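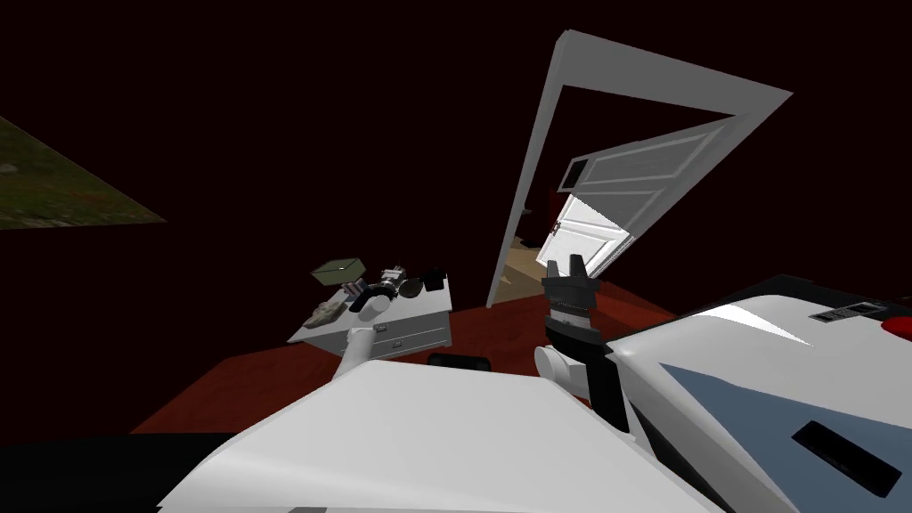
Why Small Towns Are Painting Rooms Dark Again

Print | E-mail

By Ayantu Fikre

In Plamitz, white walls are going out of style. The town's only paint shop, Drultov, sold 968 gallons of deep color last year - nearly 900 of them for bedrooms and dens.
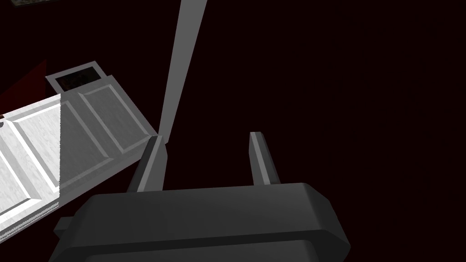

Most buyers start with one wall and come back in March for the rest. Two coats will do over primer. Red takes 4.

Related
- Ballavus: A Street of Porches
- Choosing a Primer

Contact us | Copyright 2019 | Back to top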